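Robot Operators Wanted, Part Time

14 Shares | 3 Comments

Folleck is looking for people to teach robot arms everyday household tasks. You work beside the arm or steer it with a hand controller, and the computer records each try. Tasks include pulling open drawers, hanging up towels and moving cups.

No experience with robots is needed. Training takes two paid shifts. You should be at least 18, able to stand for long stretches and comfortable repeating a short task many times. A good operator moves slowly and starts over after a bad grip without getting annoyed.

Shifts are 20 hours a week, mornings or afternoons. Each recording block lasts 90 minutes, followed by a break. Our operators have recorded 1,382 demonstrations since March, and we want almost double that for the next stage.

You will also:
- reset the room between tries
- mark failed tries in Statent, our logging program
- move the arm's stand from room to room with a second person
- report loose cables or odd noises right away

We work in furnished homes, so you need to be able to travel between sites. Mileage is paid.

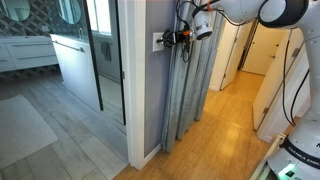

Folleck Home Tasks Team

Light switches are one of the first tasks new operators learn. The gripper has to meet the toggle at the right height, and you will practice this from several starting positions.

To apply, send a short note with the shifts you can work. Applications close 8 May 2021. Please say if you have a driver's license.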